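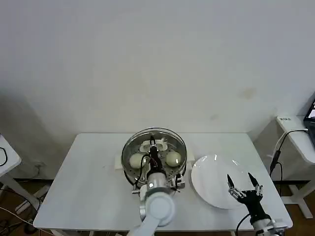
Nicanor Vidal

2021-07-11

先说结论的人不多，她是一个。坐下来第一句："规程写长了没人看，写短了出事。我们现在二十一条，我觉得还多。"

她在Dresta管操作规程，不愿意具名，说规程是大家吵出来的，挂一个人的名字不合适。那就叫她"负责人"。地点在Loltisard，木地板，白桌子，隔壁有人在打电话，录音里有几段听不清，听不清的我都没用。

聊的是一件小事：双臂机器人，从蒸锅里把馒头取出来，放到盘子里。小事，但规程就是从小事里长出来的。

为什么是馒头，我问。

"因为软。"她说，"金属件夹坏了是夹爪的问题，馒头夹坏了，全是人的问题。力设大了，角度不对，急了，一眼就看得出来。而且它圆，没有把手，你没法偷懒。"

项目内部叫Lozano，做的是家用场景里的取放动作。两条手臂，末端不一样，一边是两指的夹爪，一边是多指的手。规程里头一件事就是这个不一样。

"很多人默认左右手可以互换。人可以，这套东西不行。两指的那边稳，多指的那边包得住。所以我们写死了：盖子归一边，馒头归另一边，中途不换手。以前允许换，录出来的数据没法用，同一个动作两种做法，后面的人看了不知道该学哪个。"

我说这听上去像是数据的规矩，不像安全的规矩。

她想了一下。"分不开。动作乱的时候最容易撞。两条手臂同时进锅口上方，谁让谁？你得提前说好。我们的写法是，一条臂在锅口里面，另一条就停在盘子那一侧，等。等到对方退出来再动。"

那不是很慢？

"慢啊。"

停了一会儿又补一句："慢又怎么了。"

开工之前

二十一条里，开工前的占了一大半。我让她挑重要的讲，她不肯挑，说挑出来的那几条大家就只看那几条。后来还是讲了，东一条西一条，我按顺序理了一下，可能理得不太对。

急停。按钮放在操作员不用起身、不用转头就能碰到的地方。每天第一轮之前按一次，真按，看两条臂是不是都停住。"有人觉得天天按伤设备。那我宁可伤设备。"按完要在表上签字，表是纸的。问为什么不用电子表，她说电子表可以补签。

人的位置。臂能够到的范围再往外10厘米，地上贴线，运行的时候线里不进人，手也不进。捡东西也不行。馒头滚到地上怎么办？"滚就滚了，停下来再捡。"这一条违反得最多，她说，因为捡东西是本能，人还没想脚就过去了。

线缆。这个她讲得最久，也最烦。

"手臂一动，线就跟着动。手腕那里要留余量，留少了扯，留多了会甩，甩到桌面上就可能把东西带倒。我们要求每条臂走一遍最远的姿态，看线的弧度，看会不会碰到锅。桌沿垂下来的也要看，地上的也要看。线这个事情永远做不干净，只能每次查。"

所以不要求全部收起来？

"写过。写过'线缆必须全部收入线槽'，结果没有人做到，天天违规，天天签字说合规。你写一条做不到的，等于教大家撒谎。后来改成'运动范围内不得有松线横过操作区'，能检查，也能做到。"

我觉得这一段是整个下午最有用的。她自己好像没当回事，去倒水了。

蒸锅。锅是电的，底座和上面的蒸屉是分开的件。规程里要求训练和录制阶段底座不通电，机器人接触之前由人确认，拔插头，把插头放到看得见的地方。真要做带蒸汽的测试，是另一份文件，另一批人签，她说那份文件她不谈。

"蒸汽对镜头不好，对关节也不好，对人更不好。先把冷的做会。冷的都做不会，热的就别想。"

台面。桌子要固定，推一下不晃。桌上只放任务用得到的东西，锅、盖子、盘子、馒头，锅下面可以垫。手机、水杯、螺丝刀，一律拿走。她说抓到过水杯。谁的，不说。

盘子的位置每一轮要不要一样？不要。她说得很肯定：每轮都挪一点，朝向、远近，有时候靠桌边近一些。但是挪的范围要写下来，超出范围的那一轮单独标记。"随机可以，乱不行。随机是你知道边界在哪。"

盖子要先放稳

讲到盖子她把椅子往前拉了一下。

"盖子是玻璃的。大家眼睛都盯着馒头，盖子反而没人看。"

规程的写法：盖子取下来，平放在桌面上，放在锅的一侧，手柄朝上。夹爪松开以后不能马上走，要停一拍，确认盖子不动了，再抬。抬的方向也写了，竖直往上，离开手柄以后才允许横移。横着走容易带。

"带一下就到桌边了。玻璃掉地上，整个下午就没了，扫地，查缝里有没有碎渣，馒头全扔。"

我问有没有真掉过。她说有，一月份。说完没再展开，我也没追。后来她自己又绕回来，说那次之后加了两条，一条是盖子到桌沿要留出一个手掌的宽度，一条是盖子没放稳之前另一条臂不许动。"第二条加了以后大家骂得很凶，因为又慢了。"

现在还骂吗？

"习惯了就不骂了。也可能背着我骂。"

对盖子停一拍，停多久，这个她们吵过。有人主张写秒数，有人主张写状态。最后写的是状态：画面里盖子静止，夹爪张开，两个条件都满足。她个人更喜欢秒数，输了。"秒数好检查嘛。但他们说得对，秒数到了盖子还在晃，你走不走？"

夹一个馒头要守多少规矩

接下来是正题，取馒头。我原来以为会讲力控、讲参数，她几乎没讲。讲的都是人。

操作员是坐在旁边遥操作的，一个人管两条臂。规程要求旁边必须再有一个人，看着，手放在急停上，不聊天，不看手机。两个人定时换，连续操作不超过一个轮次。轮次多长各组自己定，定了要写在白板上。

"看的人比做的人累。做的人有事做，看的人只有走神。所以换班主要是为了看的人。"

她说新人培训的时候，先让他们当看的人，看满24轮才能上手操作。不少人不高兴，觉得自己是来开机器人的，不是来看别人开的。看完就懂了。也有看完不来了的。

取的顺序：每次一个。不许一次拿两个，哪怕挨在一起。从上方进，手指张开，下到馒头两侧再合。合到馒头有一点点变形就停。抬起来先竖直，过了锅沿再往盘子那边走。

"过锅沿这一下是最容易出错的。锅沿是不锈钢的，又亮，反光，有的时候深度不准，你以为过了其实没过，指尖就刮上去了。"

刮上去算失败吗？

"算。馒头没掉也算。"

这就说到了她最在意的一条，失败的记录。

她们的规矩是，失败的轮次不删，不剪，原样留着，旁边标原因。原因只有几个选项，不许写"其他"。早先有"其他"，结果所有人都选"其他"。

"你把失败删了，数据看起来很漂亮，后面用数据的人就以为这个动作从来不会出错。然后他在别的地方出错，还不知道为什么。"

标记要在24小时内复核，由没参加那一轮的人来看。复核的人和操作的人意见不一样，按更严的算。就这么一句，没有申诉流程。我问会不会太硬，她说申诉流程写出来要两页，谁看。

馒头掉了怎么算？掉在盘子里、位置偏了，算成功但标偏移。掉在桌上，失败。掉在地上，失败，停机，捡，擦地，换一个新的。掉回锅里，这个吵了很久，最后也算失败，可以接着做，但要从竖直下降那一步重新开始，不许在锅里追着夹。

"追着夹很难看的。"她用手比了一下，一抓一抓的。"人一急就追。馒头被戳得都是坑。"

放下来也有规矩。后放的不能压在先放的上面，放的时候先碰到盘面再松手，不许悬空松。她说有一阵子大家图快，离盘面还有一截就松，馒头自己落下去，看着也没事。"馒头没事，换成鸡蛋呢？你教它悬空松，它就学会悬空松。"

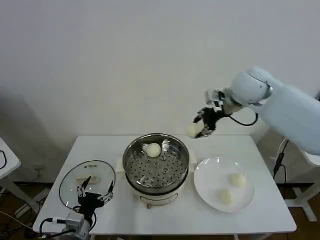

吃的东西，到底能不能吃

这个问题我是替读者问的。录制用的馒头，吃不吃？

不吃。规程第一版就写了，凡是机器碰过的食物一律不吃，不带走，当天处理。她说这条不需要解释，但每来一个新人都会问一遍，而且都是中午问。

"我们的手指表面不是食品接触的材料，关节里有润滑，谁也没验证过。那就当它不能碰食物来管。你不能因为看起来干净就说干净。"

那以后真进家里怎么办？

"那是另外一层了，材料要换，清洁要能拆，要能验证。不是我这二十一条能管的。现在这套是实验室规程，名字里写得清清楚楚，有人拿去给客户看，我很不高兴。"

馒头放久了会变硬变干，手感不一样，录出来的力也不一样。所以一个馒头用10轮就换。也有人提过用硅胶假馒头，省事，不浪费。试过。表面太均匀，抓起来太容易，换回真的以后成功率掉下来一截。多少她不肯给，说那个数字离了上下文会害人。

Ollport那边的做法

Ollport是跟她们有交换规程的另一个团队，做的东西相近，规矩不太一样。她讲的时候很客气，我尽量也客气。

最大的区别在停机。Ollport允许看的人口头喊停，操作员听到以后自己停。Dresta不许，必须按。"喊，他听到，他反应，他松手，这中间多少事。按就是按。"不过她也承认对方有一条写得比她们好：每次急停以后，恢复之前要两个人都说一遍刚才为什么停。说得不一样就不恢复。

"这条我抄过来了。抄的时候还改了一个字，改坏了，又改回去。"

另一个区别是速度。对方给了上限，她们没给，只写了"以看的人来得及按为准"。这种写法外面的人看了会皱眉，我也皱了。她说知道不严谨，但是上限数字写下去，大家就会一直开在上限，像高速公路。后来折中，软件里有硬上限，规程里不写那个数。

我个人不太同意。规程里有的东西应该能查，她前面讲线缆的时候自己也是这么讲得。我说了，她笑，说那你来写。

谁来改

规程隔多久改？没有固定时间。出了事改，有人提也改。提的人要自己写出新的那一条，光抱怨不算提。改一条最好能删一条，不然只会越来越长。最长的时候到过两倍多，打印出来一叠，贴在墙上没人读，后来撕了。

现在是一张纸，正反面。贴在哪？她说不贴，放在操作员椅子上，要坐下就得先拿起来。

"拿起来不等于看。但总比贴墙上好。"

改完要4个人签字，操作的、看的、做数据的、她自己。少一个不生效，旧版继续用。有一次做数据的人休假，旧版多用了很久，中间谁都很别扭。她说那也得等，要是这次不等，下次就都不等了。

我问她有没有哪一条是她自己最想删的。有，第九条，关于操作员衣袖的。袖口要收紧，不许戴长的挂绳。操作员坐在线外面，按理说碰不到。但写规程的时候有人坚持，举了别处的例子，就写进去了。她觉得多余，每次改版都提，每次投不过。

"所以你看，我也戴不了挂绳。"工牌是别在口袋上的。

快结束的时候隔壁电话打完了，有人探头进来问锅还用不用。她说用，别动，盖子也别动。然后跟我说最后一条她忘了讲：收工的时候先把两条臂退到停放姿态，断使能，再收桌上的东西。先收馒头、盘子，锅和盖子最后，由人拿。顺序反过来就要写说明，写在纸上那张表里。

规程全文她不给发，说还在改，第十四条里有个词大家理解不一样，"稳定"，到底是看着稳定还是推一下稳定。等定下来再说。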